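Robot Demonstration Operator (part-time, on site)

Clilholm – Household Tasks Group, Windach building

We are hiring people to show robot arms how to do small household jobs. You hold a set of controls, the arm copies your hand, and the computer records the movement. Later the arm is trained on those recordings. You do not need to know how the training works, and most of the people who do this job came to us from other lines of work.

A typical setup at one of our kitchen stations, with toys on a tray beside the sink: 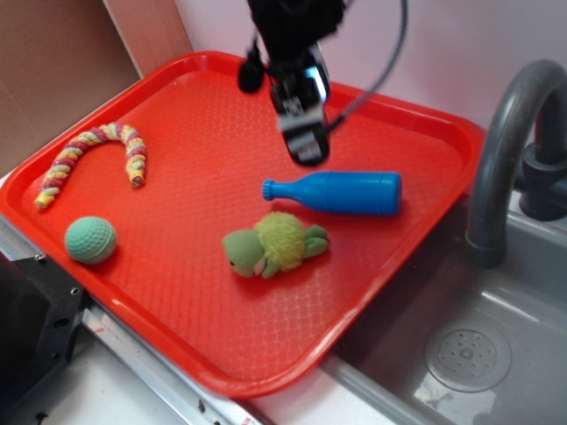
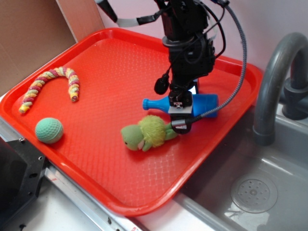
What you will do

You will sit at a station and work through a task list. Each task is one line, such as "pick up the bottle" or "put the ball in the sink." You guide the arm through the task, bring it back to the start position, and mark the recording as good or bad. Then you reset the objects and go again.

The same task gets repeated many times with small changes. The tray may be turned a little, the toys may be in different spots, or you may be asked to pick things up in a different order. A soft toy, a ball and a hard plastic bottle all have to be gripped differently, and learning how each one behaves is a large part of the first few weeks.

You will also do some hand-guided work, where you hold the arm itself and move it through the motion. This is slower and we use it mostly for short moves near the faucet and the edges of the counter.

Other duties:

Writing a short note when a recording goes wrong (dropped object, cable caught, wrong item picked).
Checking at the start of each shift that the cameras are where they should be and the view has not been bumped.
Wiping down trays and toys and putting them back in the right bin.
Looking back through recordings from the day before and marking the exact point where the object is gripped and where it is let go.

How much work there is

The current project is called Pagano. It has 107 tasks on its list and we want 2,000 good recordings of the pick-up tasks before we move on to the next stage. A new operator should not worry about speed for the first 2 weeks. We would much prefer a slow, clean recording over a fast one with jerks in it, as the arm will learn the jerks too.

Hours and pay

Shifts are four hours, morning or afternoon. Mornings start at 8:30 and afternoons at 1:00. You can ask for one or the other, and we will try to keep it steady. Most operators work between three and five shifts a week. There is a ten-minute break each hour you are at the controls, and it is paid.

Pay is hourly. The rate is set out in the information sheet we send to everyone who applies, and it goes up once you have finished training and passed the skills check. Training time is paid at the starting rate.

The position runs through January, with a chance of being extended if the next stage goes ahead. We have 14 places to fill.

What we are looking for

Steady hands and patience. People who have done sewing, model building, dental work, food prep or a lot of video games tend to pick up the controls quickly, but none of that is required. You should be comfortable doing the same thing over and over and still paying attention to it on the last try of the shift.

You should be able to:

Sit or stand at a station for up to 50 minutes at a time.
Use both hands. If you have limited use of one hand, please still get in touch – one of our control sets can be worked with a single hand and we can talk about which tasks would suit.
Read and follow short written instructions in English.
Tell us when something looks off, including when it was your own mistake. Bad recordings are normal. Bad recordings marked as good cause us real trouble.

Left-handed people are very welcome. We are short of left-handed recordings.

You must be 18 or older and allowed to work in the United States. No degree is needed.

Safety

The arms are small and move slowly, and each station has a stop button within reach of the operator. You will be shown how to use it before you touch anything else. Long hair has to be tied back and loose sleeves rolled up. Rings and bracelets come off for hand-guided work; there are lockers by the door.

What gets recorded

The cameras point at the work area. During hand-guided tasks your hands and forearms may be in view. We do not record sound. You will be asked to sign a form that says how the recordings are used and how long they are kept. Please read it before your first shift and ask about anything that is not clear.

Getting here

We are on the ground floor of the Windach building, on the Surkham side. There is free parking behind the building and a bus stop at the front. The entrance on the Surkham side has no steps.

How to apply

Send a short message through the contact form on this site with "Demonstration Operator" in the subject line. Tell us which shifts you could work, whether you are left- or right-handed, and a few lines about any work or hobby where you use your hands. A resume is fine but we do not need one.

If it looks like a fit, we will invite you in for a tryout. It takes an hour and is paid. You will get a short lesson on the controls, then try three easy tasks with one of our operators sitting next to you. We are not expecting a perfect run – we mostly want to see how you go about a second try after a miss.

Questions about the job or about access to the building can go to Oleksandra Zinchenko, who runs the stations and does the scheduling. Use the same contact form and put her name in the subject line.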